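Fit-Out of the Shared Workroom at Drurness
Progress report to the Britcombe Fund, 2021-04-12
Prepared by Ebbe Moen, site coordinator

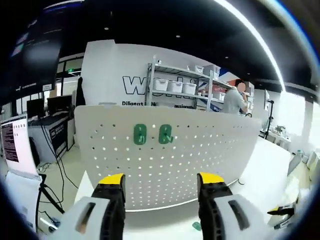

White pegboard on the tabletop with two green hooks fitted; shelving and lidded bins behind.

Summary

The workroom is on schedule for the second stage of the grant. The shelving is up, most of the stock has been moved into lidded bins, and we have started on the pegboards. The main item still open is the supply of hooks, which is covered below. We are not asking for any change to the total award.

Work done in this period

Shelving. The metal units were assembled by Lewis Drummond and two of our trainees and placed against the wall with the lettering. We had planned to put them on the opposite side of the room, but the doors there open inward and would have hit the uprights. The new position covers part of the wording on the wall. The building manager has agreed to this in writing.

Storage bins. We changed from open trays to white bins with lids. The open trays were cheaper, but small parts were getting mixed between trays and people were spending the first part of each session sorting them out again. The stock list now has 211 lines, and every line has a bin assigned to it. Labels have been printed but not all of them are on. Smaller boxes that do not fit the system are being kept on the lower shelves until we decide what to do with them. Some of that material is left over from the previous tenant and will probably be thrown out.

Pegboards. The grant covers six pegboards, one for each work position. These are for the hand tools and small items that people reach for all the time and that should not go back to the shelves between jobs. We chose boards that stand on the table over wall-mounted ones, so that the tables can be moved when the room is used for training. Three are now in place. Hooks are plastic and push into the holes by hand, so the layout can be changed without tools.

We are fitting the hooks a few at a time. Each position will be used for a couple of weeks with only the basic hooks before more are added. In the old room we filled the boards on the first day, and most of the hooks ended up in places where they were no use to anyone.

Problems and changes

The first order of hooks came from Wunisetti and a good part of it was the wrong size for our boards. The pegs were loose and came out when a tool was lifted off. The supplier accepted the return and has sent replacements in two styles. The new ones hold well in the first position we tried. We will not order the rest until they have had a fair trial under daily use.

Lighting over the far tables is still poor. This was not in the original application and we are looking at paying for it from our own maintenance budget — the electrician's quote has not come in yet.

Ms. Vũ, who runs the evening sessions, has asked for one table to be kept lower than the others for people who work seated. We think this is a sensible request. The tabletop can be reset with the existing legs, so there is no cost to the grant.

Spending

Spending to date is in line with the budget submitted in October. The bins cost more than the open trays would have, and the difference was met from the amount set aside for delivery, which we did not need in full. Almost 30 percent of the equipment line is still unspent. It is reserved for the remaining pegboards, the hooks, and a lockable cabinet. Receipts are in the attached folder.

Next steps

Finish labeling the bins and clear the lower shelves.
Set up the remaining pegboards once the hooks are approved.
Order the lockable cabinet. Lewis is measuring the space beside the door.
Write a one-page guide to where things go, to be kept in the room.
Confirm the lighting quote and let the Fund know how it will be paid for.

Questions about the stock list or the layout should go to Lewis Drummond. Anything to do with the budget can be sent to me at the Drurness office.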